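Robot Rules: How People and Robot Arms Share a Room
Science Pages, ages 9 to 12
Updated 2025-09-27

A robot arm is a machine with joints, a bit like your shoulder, elbow and wrist. Motors turn the joints. A computer tells the motors how far to turn and how fast. The arm does not know that you are there unless someone has given it a way to find out. For this reason, every place that uses robot arms has rules.

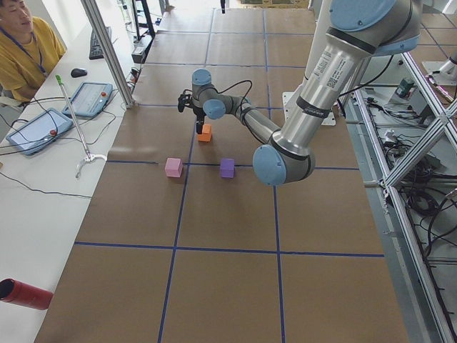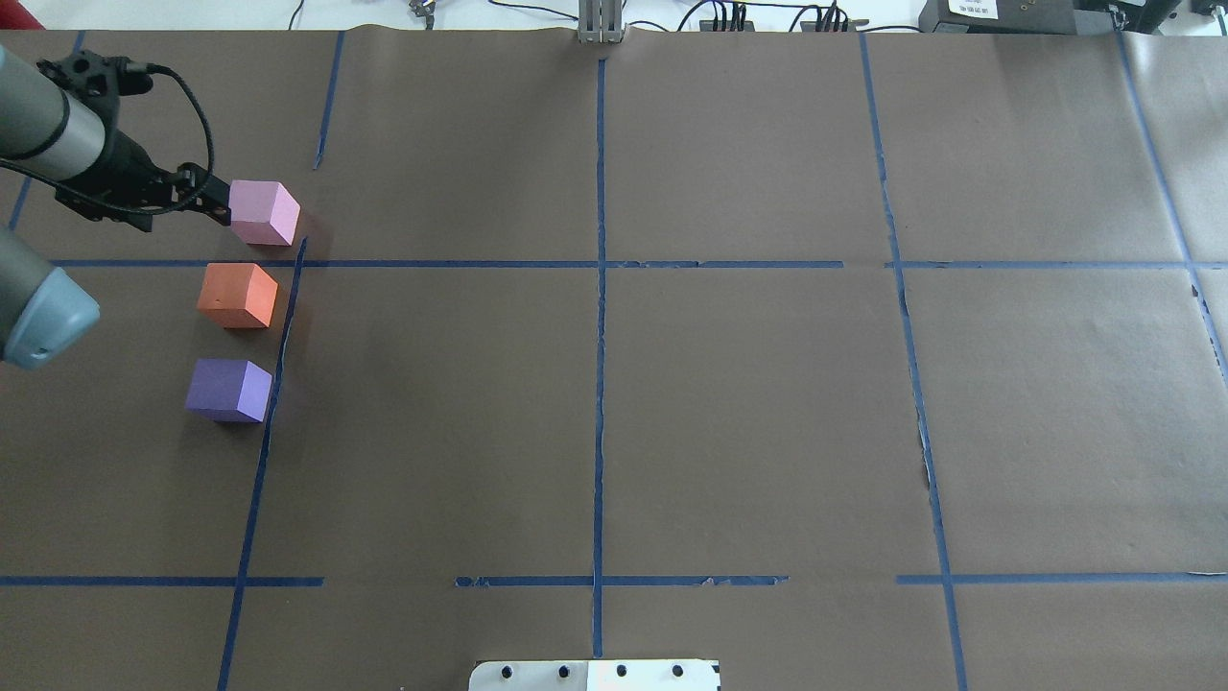
Robot arms and foam cubes on a table marked out with blue tape.

What is a workspace?

The workspace is all the room that a robot arm can reach. It is usually bigger than people expect. An arm can swing out sideways and up as well as down to the table, and the elbow can stick out in a direction the hand is not going.

To find the workspace, engineers measure from the base of the arm to the tip of the tool when the arm is stretched out straight. Suppose that distance is 1,333 millimeters. Then every point closer than 1,333 millimeters has to be treated as a place the arm might go. If the tool is changed for a longer one, the measurement is done again.

Why put tape on a table?

Tape lines divide a surface into areas that people can name. A person can say "put the cube left of the middle line" and another person will know where that is. Lines also make it easier to set a task up the same way twice.

Tape does not stop a robot. A robot arm can cross a line just as easily as your hand can cross a line on a page. If the arm must stay on one side, that limit has to be put into its program or its safety settings.

The red button

Look at the first picture. Two light blue control units lie on the white desk, and each one has a screen and a red button. A control unit like this is called a teach pendant. People use it to move the arm, to change settings and to start and stop programs.

The red button is the emergency stop. The rules for it are short.

1. It must be easy to reach.
2. Nothing may be placed on top of it.
3. Anyone may press it, including visitors.
4. After it is pressed, the arm stays stopped until a trained person has checked the area and reset it.
5. It is tested on a regular schedule, and the result is written down.

Nobody gets in trouble for pressing it. A stopped robot can be started again.

Speed and force

Robots that work near people are often set to move slowly. A speed limit of 262 millimeters per second, for example, would mean that the tool needs a little more than two seconds to travel 538 millimeters. Try it with a ruler and your finger. It gives a person time to see the movement and step back.

Many arms can also sense a push. If the arm meets something it did not expect, it stops. This is useful, but it is a backup. A gripper holding something sharp can hurt a person even when it moves slowly, so the object in the gripper counts too. Soft foam cubes are a sensible choice for practice.

Who is allowed inside?

Cleiton Nogueira trains new robot operators at Estach. He teaches one rule before all the others: hands stay out of the workspace while the arm is able to move. "Able to move" is different from "moving." An arm that is standing still may be waiting for its next instruction.

When an operator needs to pick up a dropped part, the order at Estach is this. Pause the program. Put the arm in its stopped state. Tell the other people at the table. Reach in. Step back and check that everyone is clear. Start again.

With two arms, the steps are done for both of them.

Before the first move of the day

Operators go through a checklist each morning. Estach rewrote its list in August, and it now has these lines:

Cables are not caught in any joint.
The tool is tight.
The table has nothing on it that the program does not use.
The emergency stop works.
Long hair is tied back, and nothing loose hangs over the table.
The first run is done at low speed.

Words to know

Gripper: the part at the end of an arm that holds things. Many have two fingers.
Joint: a place where the arm can turn or bend.
Operator: a person trained to run the robot.
Risk assessment: a written list of what could go wrong, how bad it would be, and what will be done about it.
Standard: a set of rules that many companies agree to follow.

Next page: How Robots Measure Distance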